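Home | Health | Food | Opinion | Archive | Contact

Stop Asking Breakfast to Fix Your Sleep

By Rehema Bakilana
January

Every winter my inbox fills up with foods that are supposed to help people sleep. Last year it was kiwi. This year it is oats soaked overnight with pumpkin seeds. I have nothing against oats. I eat them most mornings. But I think the way we write about food and sleep has gotten ahead of what most of us need to hear.

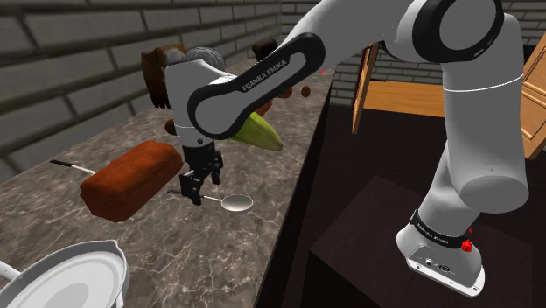 Nerach Food & Wellness Desk

The usual story goes like this. A food contains a compound. The compound has something to do with sleep. Therefore a bowl of the food will help you sleep. Each step may be reasonable, but the last one is a big jump. How much of the compound is in a normal serving? Did the people in the study eat a serving, or did they take a concentrated powder? Those details are often left out, and readers end up paying for it at the store.

I tried it myself. For 9 weeks I followed the evening snack plan sold by Sinent, a meal subscription a friend had recommended. The snacks were fine. I slept a little better, and I also stopped drinking coffee after lunch, because the plan told me to. I can't say which one did it. My money is on the coffee.

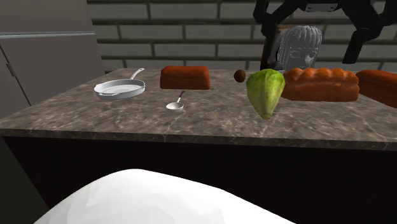 What I Would Tell People Instead

Look at when you eat before you look at what you eat. A heavy dinner at nine at night is hard on plenty of people, whatever is on the plate. Move it up two hours if your job allows. Many jobs don't, and advice columns should say so more often. My sister works evenings at the hospital in Nundmont and her dinner is at midnight. She doesn't need a list of superfoods. She needs a smaller meal and a dark bedroom.

Alcohol is the other thing. It makes people drowsy, so they count it as a help, and then they are awake at three wondering why.

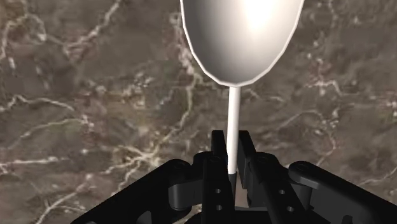 None of this sells a product, and I suspect that has a lot to do with how seldom it gets a headline. I would like food writers to hold back on the single-ingredient stories for a year, myself included. If you like cherries or walnuts or warm milk at night, have them. If you have slept badly for months, see a doctor and bring a record of your meals and bedtimes.

Comments (3)

Njoroge Kinyua
I drive nights and agree about the smaller meal. Soup works for me. Anything fried and I'm up half the day.

Ritva Nieminen
You are too hard on the oats. They keep me full until morning and I used to wake up hungry.

Erick Minja
Does decaf after lunch count as coffee?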